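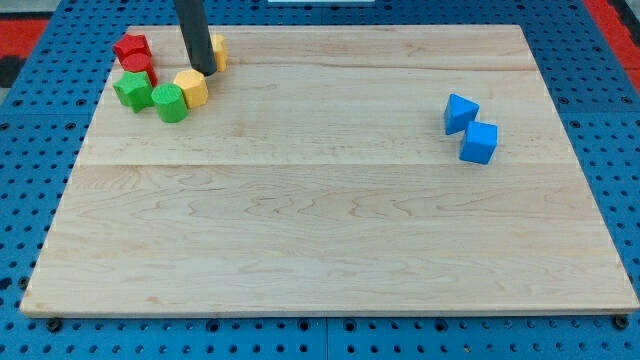 Fig. 1. Small colored blocks on a wooden board, among them a red star, a red cylinder and a green cross.

The Stukau Quarry Line and Its Unhappy Locomotives
Project report, Industrial History Seminar
Gisela Figueroa

1. What I set out to do

My proposal promised a full operating history of the narrow gauge line between the Stukau quarries and the river wharf at Camer. My adviser wrote "ambitious" in the margin, and I took it as praise. By the third week I had cut the project down to one question: why did a railroad 9 miles long need three different kinds of steam locomotive, and why did the men who ran them seem to dislike all three?

The sources are the company letter books, one volume of shop records, and a box of loose timetables. The letter books run to 1,551 pages, written by at least two clerks, one of whom had lovely handwriting and the other of whom had a grudge against vowels. I read all of the first clerk and as much of the second as I could stand.

2. The line

The railroad left the quarry yard on a level stretch, and that was the last level stretch for a while. It crossed a creek at Hovland, climbed to a summit cutting, and dropped to the wharf on a grade the surveyor called "convenient." The letter books suggest it was convenient mainly for runaway cars. Loaded trains went downhill for most of the trip, so the company reasoned that it needed very little locomotive. It had forgotten that the empties had to come back, and that the loads had to get up to the summit first.

Rail was light and the curves were tight. One curve below Hovland appears in the letters so often that I started to think of it as an employee. It was relaid, widened, greased, and complained about for as long as the line was open.

3. The first engines

The company opened with two four-wheeled saddle tank engines bought secondhand. They had short wheelbases and went around the Hovland curve without trouble. They could also pull next to nothing. The shop book gives the usual load as four cars up to the summit, fewer in wet weather, and there is a long run of entries about sand: ordering sand, drying sand, sand that had been delivered to the wrong end of the line.

With the water low in the saddle tank, the engines lost weight on their wheels just when they reached the steepest part of the climb. The superintendent's answer was to stop for water at the creek every trip, which helped the adhesion and wrecked the timetable. I compared the printed times with the wharf book for one August and found a single train that arrived when it was supposed to. It was running a day late.

4. The Grustus

The next engine was a six-coupled side tank named Grustus, after the hill above the quarry. It was heavier and could take nine cars to the summit. It could not take anything around the Hovland curve without climbing off the rail, and it did so with real dedication. The shop book lists 16 derailments in its first season. The crew began carrying oak blocks and a pair of jacks on the running board, and later entries treat getting Grustus back on the track as part of the schedule.

The middle wheels originally had flanges. After a long argument by letter, the shop turned them off. Derailments fell sharply, and the foreman, who had asked for this in the first place, filed a bill for 539 hours of labor spent rerailing the engine in the meantime. The reply has not survived. I would give a lot to read it.

5. The articulated engine

The last purchase was the one that first got me interested: a tank engine with two four-wheeled power trucks under one long boiler, each truck free to swing. On paper this solved everything. All the weight was on driven wheels, and each truck could follow a curve as easily as the old saddle tanks had.

It did work. It took fourteen cars over the summit and hardly noticed Hovland. What it did notice was maintenance. Steam had to reach the moving trucks through flexible joints, and the joints leaked. On cold mornings the driver could not see the track ahead, or sometimes his own fireman. The shop had one man who could pack the joints properly, and the letters show him discovering, quite quickly, what he was worth. His wages went up three times in two years.

6. Findings

My original guess was that the company bought badly. I now think it bought reasonably, each time, to fix the last problem - and never spent the money on the curve. An estimate for a new alignment at Hovland sits in the second letter book, priced well below the cost of the articulated engine. Someone has written "next year" across it in pencil.

7. Problems with the sources

The shop book stops on a Thursday, halfway down a page, with a note to order more packing. I have not found a later volume. The load figures come from the foreman, who had opinions, and I could only check them against the wharf book in a few places. I also have no drawing of the articulated engine, so my account of the steam joints depends on repair notes written by a man who was angry at them.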